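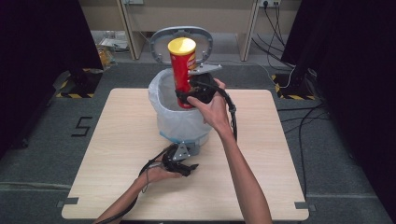 The Bretel table in light wood, with a small bin on top and its lid open.

Review: Bretel square table from Edasel

Sep 22, 2020

I bought this table in April, when my work moved into my apartment and I had to choose between the sofa and the kitchen counter. My back did not like either. I wanted a square table, light in color, that could be a desk in the day and a place to eat in the evening. Edasel has several tables like this and the Bretel was the middle one in price. I also looked at the Roltetti, which is nicer in the details, but it was too wide for the wall between my window and the bookcase.

I ordered from Gavalas, a furniture shop on the other side of town. Delivery cost 38 dollars, and I find this high for one box. The box came to the street door only, and I live on the third floor without an elevator. My neighbor helped me carry it. If you live alone, I advise you to ask for the delivery into the home, or to open the box downstairs and bring the top and the legs separately.

The assembly is not difficult. The legs go on with bolts and the key is in the box. The drawings are small and there are no words, so I put the first leg on turned the wrong way and had to take it off again. Tighten all the bolts only a little at first, put the table on its feet, and then tighten them fully. The instructions show this, but in a corner of the last page where I did not look. One of the plastic feet was missing from my box. I wrote to Gavalas and they sent two, without any discussion.

Now to the surface, which is the reason I chose it. The color is pale and warm, and the grain is quite faint. In the morning my room is dark and this table makes it better. A dark surface would look more serious, but I had one before and I was wiping dust from it every day. On this one you see dust less. You see coffee more. After the first month I had a ring from a cup near the edge, and it did not come off with soap. I tried a little olive oil on a soft cloth and the ring is weaker now, but I still know where it is. The care sheet says to use oil made for furniture every few months. I have done it once. The smell stays in the room until the next day, so do it before you go somewhere.

It is soft wood, or it feels soft to me. When I write with a ballpoint pen on one sheet of paper, the letters stay in the table if the light comes from the side. I bought a felt mat for writing and the problem is finished, but a buyer should know it. The edges are rounded a little and they are comfortable under the arms.

The stability is good but not perfect. With a laptop there is no movement. With a heavier monitor and fast typing, I saw the monitor shake a little. I tightened the bolts again in the summer and it became calmer — I think the wood settles and it is normal to do this. My floor is old and not level, and the feet do not adjust, so there is folded cardboard under one of them.

For meals it is right for two people. Four people can sit, one on each side, but then there is no space for the big dishes and you must leave them on the stove. I do not have many guests, so I can accept this. A drawer would be useful. The Roltetti has a drawer, and when I look for my charger I think about it.

I also want to say something about the chair, as people forget it. The Bretel has a wooden bar under the top on every side. If your chair has arms, measure them before you order. Mine did not go under, and the chair stood in the middle of the room until I took the arms off.

Would I buy it again? Yes, for this room and this price. For a family table I would look for harder wood. I give it four stars from five, and the missing star is for the coffee ring and the delivery together.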